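Three weeks with a home battery, and I can't stop talking about cycle life

I have become the kind of person who brings up lithium iron phosphate at dinner. My sister has asked me to stop. I have not stopped, so now I'm putting it on the blog, where you can at least scroll away!

The quick background for anyone new: we've had solar panels on the garage roof for a while, and every evening I'd watch the meter swing from "selling power for pennies" to "buying it back for a lot more." Storage was the obvious next step, and I spent most of the winter reading spec sheets. In August we finally got one put in, an Alent wall unit, second smallest in their range. Gaetano Caruso did the wiring (he also did our panels) and was very patient with me standing in the doorway of the garage asking what every single box was for.

So what do I know now that I didn't know in the spring?

Capacity is two numbers

The first surprise was that the capacity on the brochure and the capacity you get to use are different things. Most batteries hold a little back at the bottom so they never drain completely, and some hold a little back at the top too. The brochure likes the big number. The small number is in the table on page 5 of ours, in gray type, and it's the one you want to compare.

I made a whole spreadsheet out of this. The Govden unit I'd been leaning toward looked bigger on the front page and came out smaller once I'd put in the usable figure. I was so pleased with myself for spotting that — I printed the spreadsheet and stuck it on the fridge.

Cycles, and how slowly they go by

A cycle is one full charge and one full discharge. If you use half the battery today and half tomorrow, that adds up to one cycle, so light use stretches things out quite a bit. Part-cycles count as part-cycles. I had been picturing some little counter that ticked up every time I plugged in the kettle.

My old camping battery was a sealed lead-acid brick and the label on it promised 400 cycles, with a footnote saying you should only use the top half. I didn't read the footnote. It lasted two summers and then it would run a fan for as long as it takes to eat a sandwich.

The chemistry in the new one is a lot more forgiving. It's happy sitting at a middling charge, which lead-acid hates, and it doesn't sulk when you run it down low. What it doesn't love is being charged when it's freezing. Ours is inside the garage on an interior wall, and Gaetano talked me out of the north side of the house, where I'd wanted it for looks.

The money part

Everybody asks, so: we paid $2,955 for the battery itself after the early-order discount. The wiring and permit were on top of that and I'm still waiting on the final bill, so I'll add it when it comes. The inverter was already battery-ready, and that saved us a big chunk. If yours isn't, ask about that before you ask about anything else, please! I have heard from two readers who bought the battery first and then got a nasty surprise.

Will it pay for itself? I think so, slowly. Our evening rate is steep and we cook late. If you're on a flat rate with generous credit for what you send back, your numbers could look completely different from mine.

Where I got stuck

The app. Oh, the app. There's a setting called Import that I assumed meant bringing in my old data from the panels. It means importing power from the grid, and I had switched it on for the cheap overnight hours without realizing. So for the first four days the battery was already full by the time the sun came up, and all that lovely free electricity went straight out to the street.

Tassanee Noiphan, who comments here a lot and has had her Sriwong battery for ages, spotted it from one screenshot of my daily graph. She wrote back at 6:40 in the morning with just "why is it full at breakfast?" I turned the setting off and that same day we ran the whole evening on our own power, dishwasher included. I may have done a small dance.

I'd leave grid charging off for the first couple of weeks, at least while the days are long, and see what your panels can do by themselves. I'll probably turn it back on in December, when the sun barely clears the neighbor's roof.

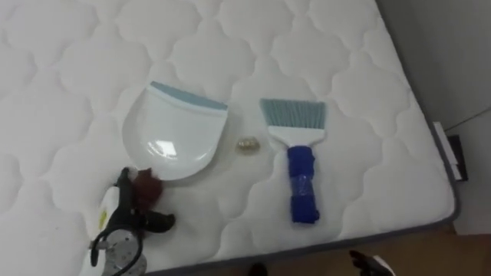 What I'm checking each week

My routine is pretty simple so far:

1. Look at the lowest charge overnight. Ours has been bottoming out with a bit to spare, so the size seems right for us.

2. Compare what went in with what came out. You never get all of it back — some goes off as heat, some runs the electronics. I had expected the loss to be worse.

3. Make sure nothing has been leaned against the unit. It needs air on both sides, and in our house any clear patch of garage wall fills up with bikes.

4. Write down the total watt-hours on the same line of the notebook as the gas reading. Yes, I have a notebook. Yes, it has tabs.

One thing I haven't tested is backup. Ours has a separate output for a few circuits when the grid goes down, and I've put the fridge, the internet and the hall lights on it. The limit on that output is lower than the normal one, so the oven is staying off it. I want to flip the main breaker some evening and see what happens, but my family wants some warning first.

Next time I'd like to get into how the warranty is worded, because mine runs out on whichever comes first, the years or the energy total, and working out which one we'll hit has been a weirdly fun puzzle. If you've got a home battery that's past 1,000 cycles, please leave me a comment with the make and how much capacity it's showing now. I want all the graphs you've got!

27 comments · 14 shares

Contact · © All posts and spreadsheets by the author · Back to top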